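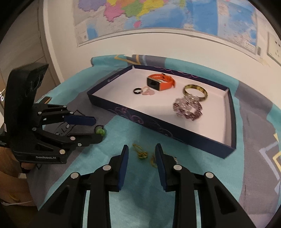 Jaltside held its open day for the hand-held grippers in July, and I went to the 20-minute demo meant for people who might buy a pair. You squeeze, the jaws close, and the software is supposed to learn tidying from you. The task was jewelry. I had hoped for boxes. There was a navy tray with a smartwatch standing up in it on a bright orange strap, a beaded bracelet, and rings small enough to lose in a carpet, with a few more ornaments out on the cloth. My own fingers would have needed a minute.

Katia Cattaneo ran the table and made it look like buttering toast. Then I had a turn. It took me 6 tries to get hold of one ring, and I put it down somewhere I would not call the tray.

The good: light in the hand, smooth squeeze, and the narrow finger pads are better at fiddly things than I am. The bad: my wrists complained after five minutes, and the manual runs to 32 pages without mentioning wrists. Coffee was over by the door and came in very small cups.

Four stars. I'd take off another for the parking at Triscombe, but Jaltside doesn't own the lot.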